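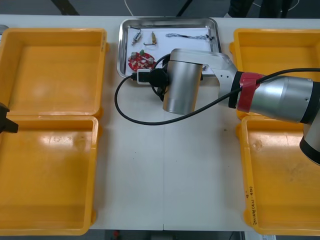 Sorting station 2, parts tray and yellow bins

Callness, Prarnberg site
Minutes of the sorting floor meeting, 25/02/2023

Chair: Rakiya Ogbonna
Notes: Gwawr Bellis
Apologies: none

1. Last minutes
Agreed with one correction. The Annamalai order was 1,545 pieces, as on the packing slip.

2. Arms at station 2
Rakiya gave the figures for the week. The station sorted 674 mixed parts. Target by May is 2,000 a week. Chains and small brass pieces are still the slow ones and get passed back to the hand bench. Motors and circuit boards go through with few returns.

Day shift asked who signs for a wrong bin when the arms did the sorting. Rakiya said the person on station signs for the check, as now, and the sheet will get a separate column for arm errors. Gwawr to change the sheet.

3. Jobs and hours
Hand sorting stays on both shifts until May. After that, 3 people move from the hand bench to checking and tray loading. Same pay grade. Several people said checking is harder on the eyes than sorting and asked for shorter turns. Rakiya will take this to the Bellum office and bring back an answer. Training on stopping and restarting the arms will be in paid hours. Night shift has not had a date yet and wants one.

4. Trays and bins
Paper liner to be changed at each shift start. Bins need a wipe down at the end of the week. Marker writing on rims is getting hard to read, so use labels from now on.

5. Other
Locker keys: see Gwawr.

Next meeting to be posted on the board.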